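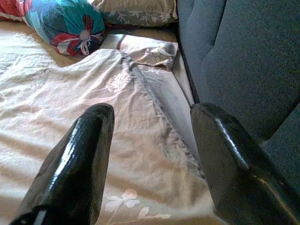

Stornbridge publishes results of two-finger gripper comparison on household textiles

February 13, 2019

Stornbridge today released the results of a bench and in-home comparison of two parallel gripper configurations for handling bedding and other soft goods. The work was carried out by the company's manipulation group under test lead Genowefa Śliwiński and covers the Nurkine rigid finger set and the Flekeck compliant finger set. Both were mounted on the same arm and driven by the same Zawadzka motion controller.

The protocol consisted of 276 grasp attempts per finger set, divided among fitted and flat sheets, duvet covers, pillowcases and small towels. Each attempt began with the fingers open above the fabric and ended when the item had been lifted 50 millimetres and held, or when the controller reported loss of contact. Fabric was left rumpled between attempts and was not smoothed by the operator.

On raised folds the two sets performed comparably. On flat, tensioned fabric the compliant set completed more lifts, while the rigid set more often closed without capturing material. The rigid set gave better results where a sheet had been tucked into a narrow gap beside other furniture, as its tips deflected less when entering the crease.

"The gap cases separated the two designs more clearly than we had planned for," said Śliwiński. "A fingertip that conforms well on an open surface can fold over on itself at a seam. We have reported those attempts as failures even where the fabric was eventually picked up."

All attempts were logged with a wrist-mounted colour camera. The camera position was held constant for both finger sets so that fingertips remained in view through the approach. Stornbridge notes that patterned fabric in uneven daylight produced more fold-detection errors than plain fabric under bench lighting. The effect was present with both sets and is attributed to the perception software, not to the fingers.

Testing began in November. A total of 19 attempts were excluded following a controller firmware fault and were repeated under the same conditions. Grip force was capped at one value throughout; the effect of varying it has not been characterized.

The test report, including force traces and per-item results, is available on request from Stornbridge under document number 1905. A second comparison, covering knitted garments and using the same controller, is in preparation.

Shares: 50
Comments: 0

Recent releases
Stornbridge updates calibration procedure for wrist cameras
Zawadzka controller firmware: notes for integrators
Fingertip wear measurements, Nurkine rigid set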